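Housekeeping Skills, Unit 4 - Cloths, folding and clearing a surface
Handout for the evening group, Iltstead
Notes typed up by Jaruwan Pongsiri

Bring this sheet back next time, we use the second half again.

1. Leftovers from last session

Ratree asked about fabric softener on towels. Short answer - no. Coats the loops, towel stops soaking up water. Half the powder, extra rinse, dry it with some air moving.
Also the word list: hem, selvedge, loop, pile, nap. Hem and selvedge will be on the short test in May.

2. Small cloth on a table

Practice cloth is the small towel, not the bath size. Work on the table top, never in the air.

Order of work:
Lay it flat, long side towards you.
Smooth from the middle out, palms not fingertips.
Find the corners before you lift anything.
Pinch at the edge, lift a little, look at which way the rest wants to go.
Fold over, press, let go.

Most common mistake in our group is lifting too high. Cloth rolls in on itself, you get a tube, and then people try to press the tube flat. Don't. Open it out and start agian.
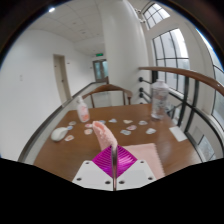 Fig. 1. Pink cloth pinched and raised, one part in a rounded fold, the rest flat on the table.

Look at the corner on the flat part. If you can still see a square corner you know where you are with the cloth. Lose all the corners and it's quicker to shake it out.

Nattawut's question - halves or thirds? Halves for hand towels, thirds for anything going on a rail. Yensuk method (see the photocopied page) does thirds for everything, fine at home, but for this course do it our way.

Fold each practice towel 8 times before you ask for it to be checked.

3. The table around the cloth

Separate skill, seperate mark. A table with things on it has to be read before it gets wiped.

Sort in your head first:
tall things that tip - bottles, pump dispensers
flat things that slide - card, paper, cutouts
things that mustn't get wet - mouse, phone, anything with a plug

Bottles go to the back and stay upright. Paper bits picked up, not swept, a damp cloth will drag them and they tear. Put them on a tray or in an envelope.

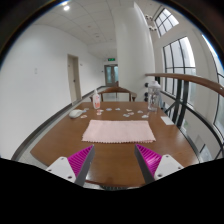 Fig. 2. Towel laid flat, with mouse, bottles, white card and small paper cutouts on the table.

Exercise in pairs: one person says the order for clearing Fig. 2, the other writes it down. Swap. Compare with Boonmee's list on the wall, he starts with the paper, I'd start with the mouse. Either is ok if you can say why.

Wipe back to front, overlapping strokes, turn the cloth when a side is used up. Front edge last - hands rest there, gets greasy.

4. For next time

Read pages 2 to 4 of the Studero booklet. Skip the box on starch.
Uthai has the key to the cloth cupboard if you want to practise before class, ask him by about 4.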